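Review: Lomora contact-phase policy package, tested on gear insertion

The Lomora package is a training and inference kit for short-horizon assembly. It takes wrist camera images and joint torques and outputs small Cartesian corrections during the last part of an insertion. The method was described by Annapurna Subramaniam and coworkers in a workshop paper, and the code now ships with a usable installer. We ran it at Dilstead through October on a plastic spur gear and metal shaft task, which we already use to compare controllers.

Setup took two working days. Most of that went into hand-eye calibration, where the package expects a tighter result than our old routine gave. The manual covers this in one paragraph and should cover it in a chapter. Demonstration recording is simple: start, guide the arm, stop, label the outcome. Diệp Huỳnh recorded all of ours in one afternoon.

The central idea is to split the policy at first contact. Before contact the network sees images only. After contact the image features are frozen and the torque signal drives the correction. The paper claims this removes the hunting motion common in end-to-end policies, and our logs agree. With our Brunton baseline, the gripper often circled the shaft at small radius before the bore dropped over it. With Lomora the search was a short arc and then a push, and peak lateral force was lower in every batch.

Data needs are modest. The authors recommend 15 demonstrations per part. We also trained with 5, and the result was usable when the shaft stayed in its nominal position. It degraded quickly once we shifted the fixture by up to 2 mm. The full set handled the same shift without retraining.

Weak points: the contact detector uses a fixed threshold, and a stiff cable can trip it early. Glossy parts also cause trouble. Reflections on a smooth gear face move with the wrist, and the image stage sometimes treats them as geometry. Augmenting brightness during training reduced this but did not remove it. The Sostthorpe fork adds an adaptive threshold, though it lags the main branch and would not load our saved checkpoints.

Inference ran on our existing workstation with no dropped cycles. Log files are plain text and complete. Error messages are poor, and a wrong tool offset produces the same code as a lost camera.

I would recommend it for labs that already have good calibration and a torque signal they trust. Groups working from vision alone will get little from the second stage, and the first stage is ordinary.

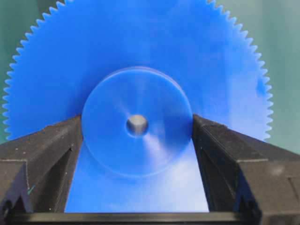
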